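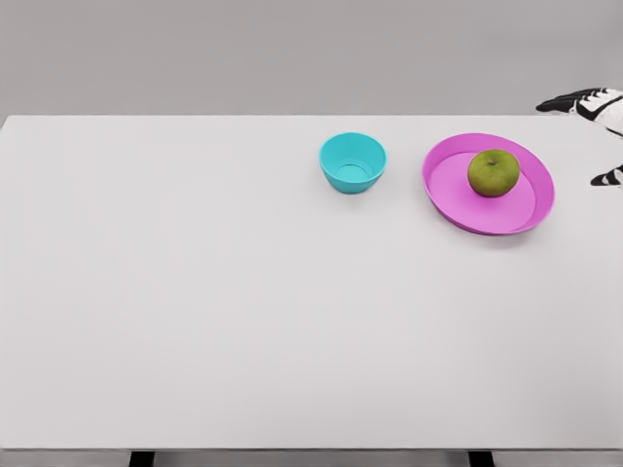

Setting up your gossip alerts

Right, you've got your Kunivus login and you want to hear about every engagement, break-up and dodgy haircut before your group chat does. I set mine up in one tea break, so you'll be fine! Have your email open in another tab before you start.

1. Sign in and click the bell at the top of the page. If it's greyed out you still need to confirm your email address, so go and find that message (mine was in junk).

2. Choose "Follow a star" and start typing a name. I tried it with Raluca Vasiliu, the singer, and got her straight away, but Rafail Katsaros brought up two people, one of them a weather presenter. Check the little biography before you tick the box.

3. Pick how fussy you want to be. "Everything" really does mean everything, airport outfits included. I had 109 alerts in my first evening and my phone nearly walked off the sofa. "Big news only" covers weddings, babies, splits and court cases.

4. Set your quiet hours. Mine run from eleven at night until seven, and anything that comes in overnight waits for me in one morning round-up.

5. Press Save. It's right down at the bottom, below the adverts, and if you wander off without pressing it you'll be doing steps 2 to 4 again. Ask me how I know.

Note: you can follow up to 90 stars on the free plan and 195 on the paid one. Couples count as two, even when they've got one of those mashed-together nicknames.

Note: stories tagged "Rumour" are switched off to begin with. I turned mine on, naturally – go to Settings, then Story types, and slide it across.

Caution: alerts show the full headline on your lock screen. If you're saving a reality final for the weekend, switch on "Hide spoilers" first. I lost the whole ending of Astia that way and I'm still cross about it.

Caution: removing a star also deletes any stories you've saved about them. Move the ones you want into a scrapbook before you tap Remove.

If no alerts have turned up by the next morning, sign out, sign back in and have another look at step 5.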